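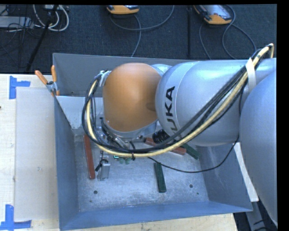
*Soltano open bin, gray metal, on a wooden tabletop.*

# Soltano Open Bin

The Soltano is a rectangular metal bin with an open top. It is made for benches, packing tables and shelves where small and medium parts need to stay in one place and still be easy to reach. We sell it in one color, gray, and in two sizes.

Most of our customers use it for loose goods: fittings, castings, returned items waiting to be checked, molded parts on their way to a bagging table. Because the top is fully open, you can reach in from any side, and you can see what is left without picking the bin up.

## Sizes

| Model | Length | Best for |
|---|---|---|
| Soltano 200 | 200 mm | Screws, clips, small fittings, one kind of part per bin |
| Soltano 500 | 500 mm | Mixed parts, boxed goods, sorting and picking |

Lengths are measured on the outside. If the bin has to fit between uprights or inside a cabinet, leave a finger's width at each end so you can get it out again. A drawing with the inside measurements goes out with every quote, and we will send one before you order if you ask.

The model number is the length. We dropped the old letter codes because people kept ordering the wrong one.

## Load

The Soltano 500 is rated for 20 kg spread evenly over the floor of the bin. It will hold more than that without trouble when it is standing on a solid surface, but the rating is for lifting and carrying, and we would ask you to stay under it. Two people should lift a full bin if it has to go above shoulder height.

The Soltano 200 has the same rating, though most people run out of room before they get near it.

## Where to put it

Any flat, level surface will do. A wooden tabletop is a good choice. It is quieter than a metal bench when parts are dropped in, and the bin does not slide as easily. On laminate or painted metal, use the rubber base mat listed below.

Wood does mark. If the table matters to you, lift the bin when you move it and don't drag it, or put the mat under it from the start. Grit caught under the bin does most of the damage — wipe the table before you set it down.

We don't recommend keeping it directly on carpet. The bin itself will be fine, but it tends to sit unevenly when loaded, and small parts that miss the bin are hard to find again in a dark pile.

## Loading and sorting

A few things we have picked up from customers:

- Fill the bin in shallow layers if you need to pick single pieces out of it. Deep piles tangle, especially anything with a hook, a wire or a thread.
- Keep light parts and heavy parts in separate bins. The heavy ones work their way down and the light ones get bent.
- Parts that end up in the corners are the slowest to pick. Tip the bin slightly toward you and let them run back to the middle before you start on the next batch.
- Shiny parts can be hard to make out against bare metal under a strong lamp. The felt liner gives a duller background.

Label the outside and leave the floor of the bin bare. Stickers on the floor peel at the edges and catch on things.

## Accessories

**Laltora felt liner.** Cut to fit the floor of either size. It cuts down on noise and protects polished or painted parts. It soaks up oil, so use it for clean goods only. Sold in packs of 2.

**Siddiqui base mat.** Thin black rubber, goes under the bin. It can be trimmed with a utility knife.

**Nistholm label holder.** Sticks to the outside wall and takes a folded paper label. Clean the wall with alcohol first and let it dry, or the holder will come off within the week.

There is no lid. We get asked for one fairly often. For now, if you need to keep dust out overnight, a sheet of cardboard laid across the top does the job.

## Cleaning

Empty the bin, shake out the dust and wipe it with a damp cloth. Dish soap is fine for grease. Dry it well, particularly along the inside corners, before you put parts back in. Don't use steel wool or scouring powder, which will scratch the surface. Light scratches from use are normal and don't affect the bin.

If you use the felt liner, take it out and vacuum it. It can't be machine washed.

## Ordering

Bins are sold singly or by the case. Orders of 20 or more ship on a pallet, and you will need someone on site to receive it. Smaller orders go out in cartons by regular parcel service. Both sizes are normally in stock, but the 500 ran short in November and some back orders are still being filled — check with us before you plan around a delivery date.

Returns are accepted on unused bins in the original carton. Liners and mats that have been cut can't be returned.

If a bin arrives dented, keep the carton and send us a photo of both. Small dents in the wall can usually be left alone. A dent in the floor that makes the bin rock on the table is something we will replace.

For quotes, drawings and questions about sizes, write to Tsz-kin Siu in the sales office and include the model number and the quantity you need. If you aren't sure which size to get, tell us what you are putting in it and how you take it out.

Page last updated 10 Jan 2018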